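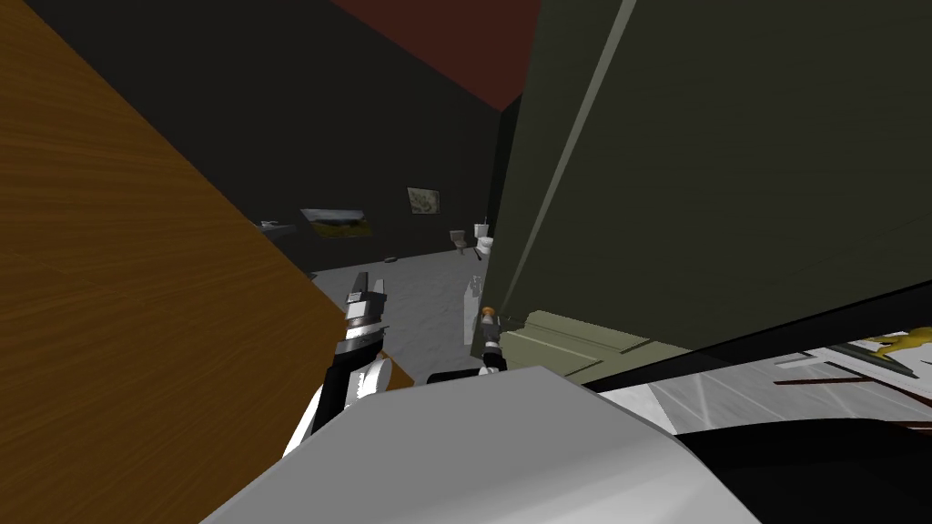

February, evening

Back on the Krajewska movement after a gap of several weeks. The Gonport supplier finally sent the replacement mainspring. Cleaned the barrel, checked the arbor hook for burrs, put a smear of braking grease on the wall and wound the spring in with the left-hand winder. The old one had set badly. Laid out on the bench it opened to a flat coil with almost no reverse curve left, and that would account for the weak amplitude at the end of the second day.

Reassembled the going train dry first to check endshake. Centre wheel fine, third wheel fine, fourth wheel slightly tight. Took the bridge off again and found a trace of old shellac under the foot, left by whoever last had it apart. Scraped it with pegwood, rinsed, refitted. Endshake now normal and the train runs down freely with a visible backspin at the escape wheel.

Oiling as per my usual sheet. Heavy oil on the barrel arbor and centre, light oil on the fourth and escape pivots, nothing on the pallet pivots. I put too much on the lower third wheel jewel and had to strip that one and start over. Lost half an hour to it.

First run on the timing machine, full wind, dial up: 2 seconds a day fast, amplitude 291 or near it — the reading wandered, so I'm not going to enter it in the register as a firm value. Dial down was close to the same. Crown down lost a good deal more than I would like. Poise error is the obvious suspect. I have left the balance alone for now, as the hairspring is not quite centred in the regulator pins at rest and there is no sense touching the screws until that is sorted.

The moonphase work is the part I have been putting off. The disc on this calibre carries the usual pair of moons, but the finger that drives it is worn on its leading face and skips about one advance in six. I can dress it, which shortens it, or make a new one. I coloured the face with marker and ran the date mechanism through by hand to see where contact falls. It touches only at the outer corner. Dressing will not fix that. New finger, then, in hardened steel, blued to match the lever beside it.

Drullus wrote back on the dial. Refinishing would be possible but they will not guarantee the colour of the aventurine once the old lacquer is off. Their quote was 491 dollars, return postage not included. I have declined. The dial has two small chips at the edge, both under the bezel once cased, and the original surface is worth more to me than an even one.

Register brought up to date this afternoon. This job is entry 158. I copied the serial from the Devgate paperwork and then found the last three digits did not agree with the number stamped on the plate. The plate is the one I have recorded, with a note in the margin. Will write to Devgate and ask which document was transcribed first.

To do:
Centre the hairspring, then repeat all positions.
Steel for the finger, check the offcuts tin before ordering.
New 4x loupe lens, the current one is scratched.
More pegwood.

Movement is under the glass cover, fully wound, left running dial up overnight. Will read it against the regulator after breakfast.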